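Please Stop Giving Us Your Old Crutches

14 comments | 37 shares

I have spent a fair part of my adult life in the back room of a charity that ships medical supplies, and I would like to say something ungrateful.

Most of what people give us should have stayed where it was.
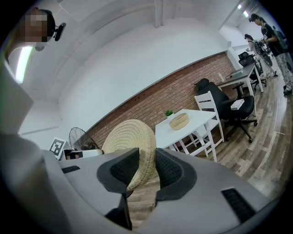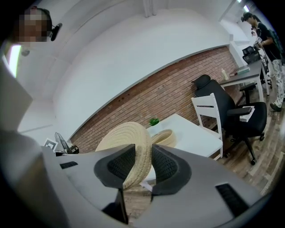
I know how that sounds. My mother, who raised me to write a thank-you note for a thank-you note, would be appalled. But February is when the giving season finally washes up on our loading dock, and after a few weeks of opening cartons a person loses some of her manners.

Let me tell you what arrives. Crutches arrive, often one at a time. Blood pressure cuffs arrive without the gauge. We get cough syrup that expired during a previous administration, and half a box of adhesive bandages with cartoon dinosaurs on them, the good dinosaurs already used. Last winter a medical office that was moving across town sent us 3000 patient intake forms, blank, with the old address printed at the top. I assume somebody over there felt wonderful that evening.

The standard answer is that it's the thought that counts. I have checked with our freight company and they count the weight.

Every carton that leaves our building costs money to sort, tape, label, insure and put on a ship. At the other end it costs money again, in customs fees and storage and the hours of a pharmacist who has better things to do. Arif Sumampouw was that pharmacist for a long time, at a clinic we supply, and he once wrote me a letter that I keep in my desk. A shipment of ours had come in with 2382 items on the manifest. He could use 800 of them. The rest he had to store, burn or bury according to the rules for each, and he had to pay for the burning. "We are thankful for your kindness," he wrote, "and would like to ask for less of it."

I laughed, and then I went and looked at who had packed that shipment. It was me.

Companies are supposed to be better at this, and some are. When a manufacturer calls and asks what the clinic is short of, then sends exactly that with a year and a half left on the label, I could weep. We had a call like that from a distributor named Clorus, which asked four sensible questions, shipped the gloves, and didn't want a photograph with a giant check. I still think about them. Then there is the other kind of call, the one that comes near the end of the tax year from a cheerful person with a warehouse problem. An outfit called Otusum once offered us ten pallets of a nasal spray that was on its way out of fashion and very nearly on its way out of date. The clinics had asked for sutures. The cheerful person wanted to know whether they might also enjoy some nasal spray.

We took it. That's the embarrassing part. We took it because the value on paper was enormous, and a big number on paper looks terrific in an annual report. Charities like mine love to announce the worth of what we shipped. We are much quieter about what got used, and donors hardly ever ask.

Latrice Mahmoud, who runs our dock and has a lower tolerance for nonsense than I do, has been arguing for years that we should publish both figures side by side. Shipped, and used. I used to tell her it would scare people off. I now think it would scare off the right ones, and I've told her so, and she was decent enough to say "good" and go back to her forklift.

So I have a modest proposal. If you're a company, call first. Ask for the list. If what you make isn't on it, send cash, or send nothing and sleep well. If you're a private person with a closet full of your late uncle's walkers, try the loan closet in your own town – there nearly always is one, often in a church basement, and they will be happy to see a matching pair of anything.

And if you're a charity, learn to say no on the telephone. I practice in the car. I was raised to accept a casserole from anybody, and it comes out sounding like a cough, but I'm improving. Last month I turned down a dental chair. It was a nice chair, from a practice on Tran Street, and it would have needed a voltage converter, an air compressor and a dentist, and the clinic has none of those. The man was hurt. I offered him the list, and he said he'd think about it.

A week later he sent a check for the sutures. He also sent the chair. It's in our hallway now, and Latrice eats her lunch in it.

14 comments

Contact the editor | Copyright Ita Weekly, all rights reserved | Back to top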